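9th November

Saturday, quiet, so I finally got the whole Varkau auction file through the allotment script in one go. And it works! Every row parses, including the ugly ones where the bidder class and the settlement code had been swapped.

The thing I wanted to know: who is taking the long municipal paper, and does it match what the dealers report afterward? For the February sale I now have 195 bids matched to final holders. 20 of those are funds bidding through Brunet as agent, so on the old sheet they all looked like one giant dealer. Split them out and the dealer share drops a lot. I love this kind of result, it was sitting in the footnotes the whole time.

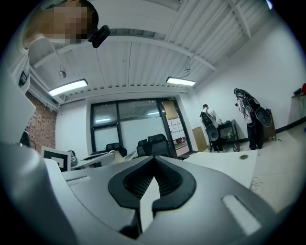 Under the ceiling lights, steel beams overhead.

Next puzzle is Murnbridge. Their holdings go up between sales with no matching purchase at auction, so they must be buying in the secondary market or getting paper through a repo I can't see. My guess is repo (the jumps reverse after 6 trading days, nearly every time), but a guess is all it is. Want to check against the coupon dates before I get carried away.

Changes to the Nerkudwood notebook:
- bidder class now read from column 4, fallback to the code
- prices kept per 100 face, no more mixing with yield
- reopened issues get their own ID (this fixed the double counting, hooray)

Still broken: the when-issued trades. Half of them have no time stamp, and I don't want to fill those in by hand. If anyone has the older dealer file with times in it, please drop it in the shared folder.

Monday: rerun with the reopenings left out, then plot holder share by maturity.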